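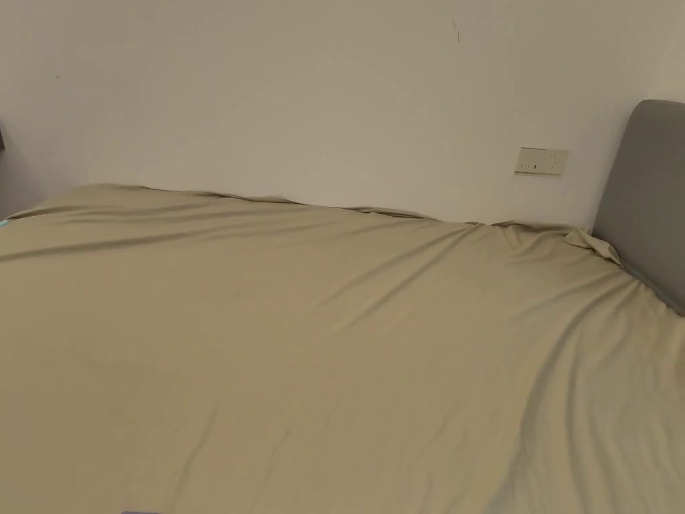 Fitted sheet in khaki, with a loose corner bunched up by the headboard.

Home Our Story Sheets Care Visit Us Contact

About Jullach

Jullach is a small company which makes and sells bed linen. We are seven people, and we work in two rooms above a bakery in Anddale. Most of what we make is fitted sheets. We make also pillowcases and a simple duvet cover, but the fitted sheet is the reason the company exists.

The company was started by Dragica Georgiou. She worked before in a guest house, where she changed beds every morning for five years. The sheets there were bought cheap and the corners came off the mattress in the night. She began to sew her own corners in the evenings, first for the guest house and then for the neighbors. When the neighbors started to send their cousins, she rented the first room.

Fatos Nikolovski joined her in February of the second year. He is our cutter, and he keeps the pattern book. Every mattress depth that a customer has sent to us is written in this book by hand. If you ordered from us once, we have your measurements and you do not need to send them again.

How we work

We cut each sheet after the order comes. The elastic goes around the full edge, and the corner pocket is made deeper than the mattress, so there is enough fabric to fold under. For this reason a new sheet can look too large when you first lay it on the bed. Please begin with the two corners at the headboard, then go to the foot, and pull the long sides last. A padded headboard makes the work harder, as there is little space for the hand. We advise to move the bed a little forward if you can.

Wrinkles are a question we get often. Our fabric comes folded in the parcel and the folds will show. You can iron the sheet while it is a little damp, or you can put it on the bed and smooth it with the flat hand from the middle to the sides. Dragica irons. Fatos does not, and they have discussed it for a long time.

Our colors

We keep few colors: white, gray, a dark blue, and khaki. The khaki was first dyed for one customer, Tomić, a small hotel, which wanted a sheet that goes well with gray headboards and pale walls. After the hotel received its order we had fabric left, and it was sold in one week. Now it is our second color after white.

Last year we sewed 3,293 fitted sheets. We do not plan to become much bigger. With more orders we would need a second cutter, and it takes a long time to learn the pattern book.

Repairs

If the elastic becomes weak, send the sheet back to us washed, with your name on a paper inside. We change the elastic and you pay only the postage. Please do not send mattress protectors, we do not have the right machine for them.

Visit us

You can see the fabrics at our workroom in Anddale or at the shop in Testham, where we have one shelf and a made bed you may touch. For the workroom, please write to us first, because the door downstairs is the bakery's door and they will ask who you are looking for.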